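Search this site Enter keywords Go

About Initz

Initz is a small lab that checks claims about robot grasping. Most of what we read says a policy trained on hand-held gripper demonstrations will carry over to a robot arm with little loss. We doubted that in November, and we doubt it a bit less now.

Our one finished study, Drindau, used 1,647 demonstrations recorded by hand with a two-finger gripper. We had planned on 2,000 and threw out the rest before training — bad tracking, mostly. Then we ran 300 trials on an arm. The policy held up on blocks and did poorly on anything thin. 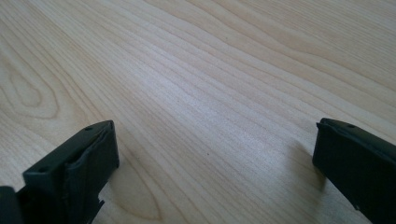
Manju Tyagi wrote to us that 300 trials on one arm is a thin basis for doubting anybody, and that we should have let a second lab pick the objects. We agree with the second part. Vestari, our next study, will work that way.

We don't sell grippers or publish rankings. If a result only shows up in 2 of our setups, we say so on the results page — including when it's our own result.

Questions about the data go to Jyoti Sachdeva.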